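April, 7:40 in the morning, continued from the last page

Gluing of the second sample table for Prakside. The question is still the same as before Easter: why the bond between glass and metal becomes cloudy at the rim after the load test. I want to write down all what I did, because last time I trusted my memory and lost half of a day.

Preparation. I cleaned both pads with alcohol and a new cloth, waited 2 minutes, and cleaned again. The old cloth from the drawer I threw away, it leaves small fibers. The adhesive is the Umis one, opened last month, kept closed and in the dark. I pressed out the first centimeter and did not use it.

Lamp. The timer was set to 565 seconds, same as for the first sample. I moved the lamp slowly by hand along the edge, and I think this is a weak point. My hand goes faster at the end than at the beginning. For the third sample I would like to have a simple rail, even a wooden one.

Load test. The last reading before I took the weights off was 1241 newtons, and the bond did not move. So strength is not our problem. The cloudy rim is only ugly, but the customer looks at the rim first, from the sofa, with the light coming from the side. In a room the glass shows everything: reflections, the legs under it, each mistake of the glue. On the bench I would not see it at all.
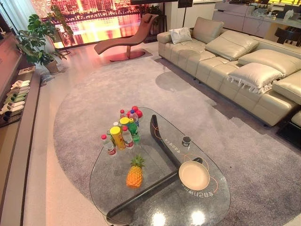 Annunziata Tedesco disagrees with me about the lamp. She wrote on the margin of my draft that the cloudiness begins before curing, when the pad is colder than the glass and takes moisture from the air, and that I should leave both parts overnight in the same room before I open the adhesive. She also asks why I never write the humidity. She is right about this, I did not write it. From today it goes in the first line of each entry.

Her idea is easy to try. The metal pads come from the Skostell store, and there it is cold until May. I carried them in and began to clean them at once. The glass was already inside since the evening before.

Plan for the next samples:

- leave pads and glass together overnight on the long bench
- humidity and temperature in the first line
- same adhesive, same lamp time, change nothing else
- if the rim is clear, repeat one time with cold pads, to be sure

For the rail I will wait. If I change two things together, I learn nothing.

Small notes. The torque key is back from Marino, with a new label, but the old scratch on the handle is there, so it is ours. The blue gloves are too thin for the alcohol, please order the thicker ones. I left sample 2 on the upper shelf, rim to the wall. Please do not clean it, I still need to look at it under the side light this afternoon.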